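The Song My Aunt Got Wrong

I have been singing the wrong words to a song for most of my life, and so has everyone I'm related to.

My aunt Sorcha Imrie taught it to us in the back of a station wagon, on the way to a rented house by a lake. There were five cousins, one cooler of sandwiches and a radio that picked up only static after the first hour. So she sang. She had a big, flat, happy voice and she didn't believe in stopping between verses.

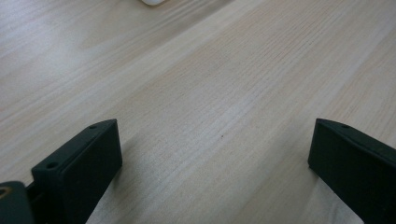
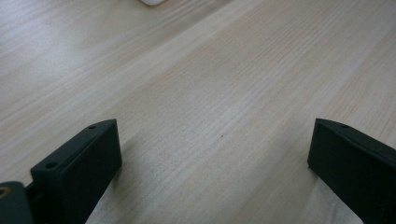
The song was called "The Ferryman of Betthorpe," or at least that's what Sorcha called it, and it's about a man who rows people across a river and never gets to the far side himself (don't ask me how that works, I've been puzzling over it since I was seven). I started trying to track it down in January, mostly at my kitchen table, at hours when I should have been asleep. I'd sit there with my tea, humming the second verse and following the long pale streaks in a wood tabletop with one finger, the way you do when a word is right there and won't come. The word I wanted was whatever comes after "carry me over the." Sorcha sang "carry me over the marmalade sea." We all sang that. I taught it to my own kids that way!

Now, I'm not a scholar. I play the fiddle badly and I run a Saturday-morning kind of life, all errands and laundry. But I had time, and I had Mei Achterberg's phone number. Mei and I were roommates in college, and she went on to spend years driving to small towns and recording older people singing in their living rooms. She has over 300 tapes. They live in shoeboxes in her hall closet, labeled in pencil, and some of the pencil has rubbed off.

I sang her the chorus over the phone. There was a long pause.

"Marmalade?" she said.

"Marmalade," I said.

She called back two days later at six in the morning and held the receiver up to a tape player. It was a woman's voice, very old, with a clock ticking behind her, and she was singing my song. It was slower than ours and the tune dropped in the third line where ours goes up, but it was ours all right. I stood in my bathrobe and cried a little, which I hadn't planned on.

And the word was "marbled." Carry me over the marbled sea. I felt robbed, to tell you the truth. It's a perfectly nice word and it fits the tune better, and I don't like it one bit.

Mei found 3 more versions after that. In one, the ferryman has a daughter who does the rowing. In another there's no ferry at all, just a man on a bank shouting to someone on the other side, and the chorus has gone to nonsense syllables. The singer on that tape breaks off partway through to tell whoever is holding the microphone that her brother sang it differently and her brother was wrong. I've listened to that bit more than I've listened to the song.

I took my copies up to see Sorcha in the spring. She's in a ground-floor apartment now with a good chair by the window, and her hearing comes and goes, so I turned the volume way up. She listened to the old woman all the way through with her eyes shut and her foot going.

"She's got it too slow," she said.

I asked her about the sea. I told her the other singers had "marbled," or "morning," and that as far as Mei could find there wasn't any marmalade on any tape anywhere. Sorcha thought about it for a while. Her mother had sung it while she was cooking, she said, with the water running, and you caught what you could catch. Maybe she had filled in the rest. Then she wanted to know if I'd brought lunch.

We ate egg salad and sang it through twice, her way. I tried slipping in the drop in the third line, the one from the tape, and she gave me a look I remember from the station wagon – so I went up, where I was supposed to.

Mei has asked if she can come and record her. Sorcha says yes, provided she gets to do all the verses and we don't make her start over. There are eleven that I know of. She told me last week that she's remembered another one, about the ferryman's dog.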